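Street trees and old pavement – what is your street like?
Neighborhood board > Streets and Yards

clormont_side wrote:
Aug 17, 2021
Hello all. We moved to our street in December, when I did not think about shade at all. Now it is summer and I think about it every day. The city wrote to us that the pavement can get a new surface next year, and the neighbors are asked if they also want more trees planted along the curb. I would like to hear opinions before I answer.
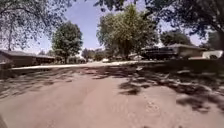

My own wish is more trees. I walk to the bus at noon, and the part without shade is very tiring for me. But my husband is afraid for the sidewalk, that the roots will lift it.

Tekside wrote:
Your husband is right. On my old street the roots lifted three slabs and each owner had to pay 500 dollars. I like trees, but in the back yard please.

serrano50 wrote:
I don't agree with Tekside. It depends on which tree and how far from the curb. Ours is 5 feet back and the concrete is still flat. Can you tell a little more, clormont_side? I would ask three things:

1. How wide is the open part? A wide street with low houses gets little shade from the houses, so the trees must do all the work.

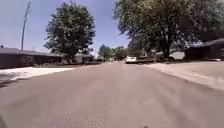
2. Are there overhead wires? If yes, only small kinds should go under them.

3. Who waters in the first years? A young tree with no water is money thrown away.

clormont_side wrote:
Thank you, good questions. The street is wide and the houses have one floor, so you are correct about the shade. About the wires I must ask the city. Watering I can do myself, the hose is long enough.

What I like most is the side with the big lawns. The grass is not so green now, but under the branches it is pleasant to stand and talk with a neighbor. 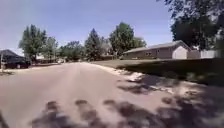
Tree shade over the road and the lawn, ranch house behind

Tekside wrote:
Nice shade, I admit. But think of the leaves in the fall. I filled bags every weekend – never again.

Witer wrote:
Leaves go on my compost, I don't see the problem. For me the new surface is the bigger question. Old pale asphalt is ugly, but fresh black asphalt gets much hotter in the sun. I would ask them to repair only the cracks and wait with the rest.

serrano50 wrote:
Witer, cracks that are only filled open again. We had it done twice.

clormont_side wrote:
I will write yes for the trees and ask for the list of kinds. About the asphalt we still argue at home.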